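Sat 29 April

I finally closed the old savings account this week. It had been open since I worked in Kidcombe, and there was $1,546 in it that I kept forgetting I had. The bank charged a $5 fee every month the balance was under $2,000, so I had been paying them to hold my money for a good while.

Closing it took two visits. The first time I had the wrong ID, an old license with the Orkham address. The second time the teller asked if I wanted to keep the account open with a lower balance. I said no. She printed one page, I signed it, and I walked out with a cashier's check.

I put $380 toward the car insurance, which comes due twice a year and always catches me short. The rest went into the credit union, in the same account I use for bills. Cristian Arboleda thinks I should split it up into separate accounts with names on them, like "tires" and "dentist." He has 14 of them. I tried that in March and spent more time moving money around than I did looking at what I was buying.

What I do now is simpler. Every Saturday morning I sit down with coffee and go through the week's charges one at a time. If I don't recognize one, I look it up before I get out of the chair. Two weeks ago I found a streaming service I had signed up for to watch one soccer match with my cousin Nilton. I canceled it that morning.

Next on the list is the phone plan. I'm paying for a second line I haven't used since my brother got his own. I called on Thursday and gave up on hold, so I'll try again Monday before work.

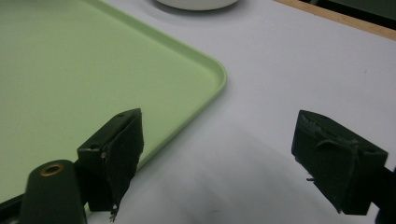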